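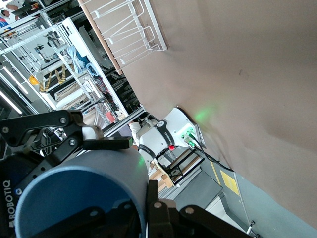

The department's reply on the postal redress scheme came back on 7 Jul 2024, and I don't think it moves us forward very far. We had asked, through the member's office, how many complaints about undelivered mail were closed without a decision. The answer gave 681 complaints received and 294 decided, and left us to guess at the rest. A blue tube held in a gripper is easy enough to keep track of; a cardboard one posted in Flerus apparently isn't, and mailing tubes come up again and again in the case files people send us.

Work since March, against the plan you funded:

Written questions. We drafted 11 and all were put down. Most replies repeat wording from the scheme's own leaflet. Desta Tefera has asked for the figures behind them and has had an acknowledgment, nothing more.

Case survey. 534 forms are in. I would be careful with these. People who got their money back have little reason to write to us, and the Parideck area is thin.

Carrier meetings. Nenura met us and promised a revised claims page. I have seen promised pages before and would not count this as a result until it is up. Aaltonen has not replied to either letter.

Spending is within budget, apart from printing, which ran over when the form had to be redone.

For the next period we want to drop the planned leaflet and put that money into a records request. I need your approval for the change before we file it.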